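Malholm Women's Slip-On Clog, Cork Footbed

Item 489
Color shown: Oat
Also in: Black, Brick, Dark Olive

The Malholm is a closed-toe, open-back clog with a suede upper and a molded cork footbed. It has one strap across the instep with a metal buckle, so you can take up slack if your foot is narrow or let it out for heavy socks. The sole is rubber with a shallow tread. It is meant for everyday wear, indoors and out, on dry ground.

Bernau has made this clog on the same last for several seasons. The toe box is wide and slightly squared off. The heel cup is deeper than on our other slip-ons and the foot sits down into it, which helps keep the shoe from slapping when you walk.

Details
Upper: suede, unlined at the toe
Footbed: cork with suede cover, not removable
Sole: rubber, stitched and glued
Heel height: 1 1/4 inches
Strap: one, adjustable, five holes
Widths: regular and wide
Sizes: women's 5 to 11, whole sizes only

Fit and sizing

The Malholm runs a little long. If you normally wear a half size, order the next size down. Customers with a high instep should pick the wide width, even if they wear a regular in sneakers. Your toes should not touch the front of the shoe, and your heel should rest inside the raised rim of the footbed without sitting on top of it.

Expect the footbed to feel firm at first. Wear the clogs for an hour or two a day for the first week, on carpet if you think you may want to exchange them. Cork takes the shape of the foot with heat and weight, and most pairs feel settled after two weeks of regular use.
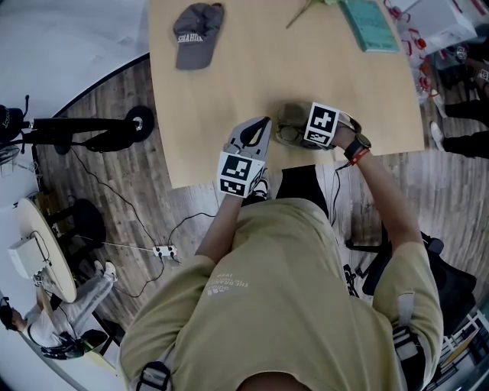

The strap can be stiff when new. Bend it back and forth a few times by hand before you try to set the buckle. The holes are punched at the factory, and we do not recommend adding more, as the suede can tear close to the edge.

Care

Brush off dirt with a dry suede brush. For spots, use a suede eraser and work in one direction. Do not machine wash. If the clogs get soaked, stuff them with plain paper and let them dry at room temperature, away from heaters and direct sun. High heat will crack the cork. A coat of cork sealer along the exposed edge once or twice a year is a good idea. Zositham Cork Sealer is sold separately and one bottle does several pairs.

The suede will darken some with wear. Oat shows this the most and Black the least. Dye from dark socks or new jeans may also rub off on the lighter colors.

Compare

If you want a full back, see the Moreira, which uses the same footbed and sole with a closed heel and no strap. The Moreira comes in half sizes. It is cut narrower through the front, so a size that fits you in the Malholm may feel snug.

Availability

Page updated 7/18/21. We have 700 pairs in stock across all colors. Brick is sold out in sizes 6 and 7 and will be back in November. Wide widths in Dark Olive ship from our second warehouse and take two extra days.

Returns

Unworn pairs can be sent back within 30 days in the original box. Pairs with marks on the sole cannot be exchanged. Strap buckles are covered for one year.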